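Acta de la reunión de coordinación del local Kevavlow
Miércoles, 18:30
Asistencia: cinco personas del grupo de local y material. Se abre la sesión con el acta anterior ya leída.

1. Objetos sin recoger
Se retoma el asunto de las cosas que se quedan por medio. El acta anterior decía que en dos semanas estaría resuelto y no lo está. Se propone otra vez un cartel. Dos asistentes recuerdan que ya hay tres carteles y piden que conste que un cuarto les parece papel gastado. No se vota.
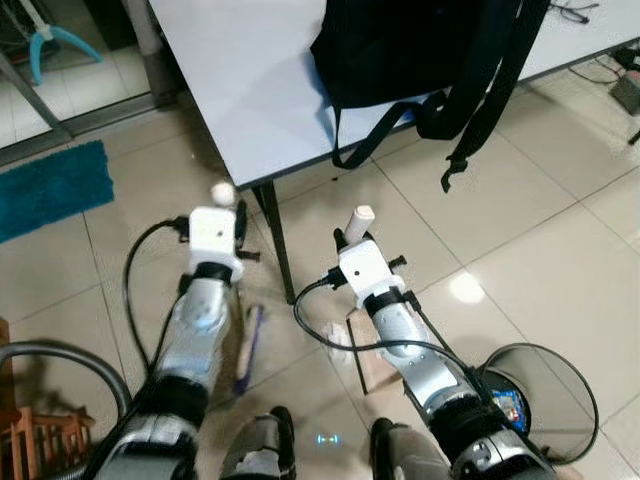
2. Compra de armario a Gutby
Gutby ofrece un armario de 48 casilleros con cerradura por 2.000 euros, montaje incluido. La parte del grupo que defiende la compra sostiene que con casilleros las mesas quedarían libres. La otra parte lo duda: quien deja la mochila negra tumbada en la mesa blanca, con las correas colgando por delante, seguramente la seguirá dejando igual aunque tenga una puerta con llave a tres pasos. Se pregunta también por los cables negros de esa misma mesa, que no caben en la idea de un casillero personal y para los que el presupuesto no prevé nada. El folleto habla de «orden garantizado»; se pide a Gutby que explique qué garantiza exactamente.

Como alternativa se estudian los ganchos de pared Koso, a 95 euros el juego. Son más baratos, pero no está claro que la pared aguante el peso y el catálogo no lo aclara. Se acuerda pedir el dato por escrito antes de seguir hablando.

3. Suelo
Trummer presenta una factura de 103 euros por la limpieza de juntas de las baldosas. Varias personas dicen no notar la diferencia. Se paga, porque el trabajo estaba encargado, pero no se renueva el servicio hasta ver un antes y un después. Sobre la colchoneta azul verdosa, se discute si debe quedarse en el suelo o guardarse cada tarde. Gana guardarla, con tres votos a favor y dos abstenciones. Falta decidir dónde.

4. Acuerdos
Aplazar la compra del armario hasta marzo.
Pedir a Koso la carga máxima de los ganchos.
Pagar la factura de Trummer.
Probar durante un mes la norma de mesas despejadas al cierre, sin gasto alguno.

5. Ruegos y preguntas
Se pregunta quién va a comprobar que la norma se cumple. Queda pendiente. Se pide que el próximo orden del día no vuelva a incluir el armario si no hay una oferta nueva.

Se levanta la sesión a las 19:40.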